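Medton College of Design and Built Environment
Colour in Interior Spaces — Handout 5: Neighbouring Colours and Painted Surfaces

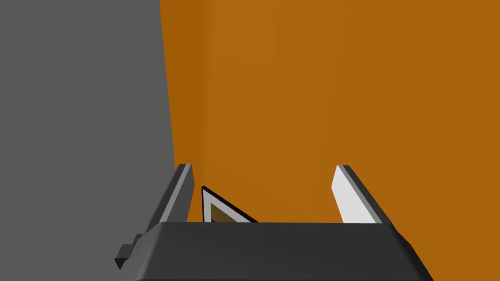
Students are expected to have read this handout before the seminar on Tuesday, March 14, 2023, and to bring the colour cards issued in February.

5.1 Terms used in this unit

Hue is the name of a colour family, such as red, yellow or green. Value is how light or dark a colour is. Chroma is the strength of a colour, measured by its distance from a grey of the same value. Written work should use these three words in the senses given. The words "tone" and "shade" are used loosely in trade literature and should be avoided in assessed reports unless they appear in a quotation.

A grey that contains no trace of hue is called neutral. Very few paints sold as grey are neutral. Most lean slightly towards blue, green or brown, and the lean may not be noticed until the paint is placed beside something stronger.

5.2 Simultaneous contrast

When two areas of colour meet, each alters the way the other is seen. A mid-grey beside a strong orange will tend to look cooler, and many observers will report a faint blue in it. The same grey beside a strong blue will tend to look warmer. The effect is greatest near the shared edge and is weakened if a line of white or black is placed between the two areas.

Value behaves in a similar way. A grey wall next to a dark floor appears lighter than the same wall next to a pale one. For this reason a paint sample should never be judged against the white card on which it is supplied. It should be cut out and held against the flooring, timber or fabric with which it will be used.

5.3 Light across a single surface

A wall painted in one colour rarely looks like one colour. Light from a window falls away with distance, and corners receive less of it than the middle of a wall. Warm colours change noticeably as they darken: an orange may pass into brown, and a yellow may take on a green cast. Designers who choose from a small chip often find the finished room darker at its edges than they had planned.

The Satora reading room, visited in the previous unit, is a useful case. The end wall was specified in a single ochre, yet the survey drawings made by last year's group show clear differences between the window side and the door side. Students should consult these drawings in the library (folder 339) before attempting Exercise B.

5.4 Exercises

Exercise A. Choose one neutral grey card from the Petersen set. Place it in turn against an orange, a blue, a green and a red card of similar value. Record the apparent hue of the grey in each case, working in daylight and away from direct sun. Repeat under a lamp.

Exercise B. Select a plain painted wall on the Pulura site. Match its colour at the centre and at both ends, using mixed gouache on paper. Mount the matches in order and note the time of day and the direction of the light.

A written commentary of up to 400 words should accompany the two exercises. It should state what was observed first and offer an explanation second. The commentary counts towards the 2,000 words required for the module portfolio.

5.5 Care of materials

Petersen cards are to be held by the edges and returned in their sleeves. Marked or faded cards should be reported to the materials desk — they cannot be used for matching once the surface has changed.

Handout 6 covers gloss, texture and the choice of finish.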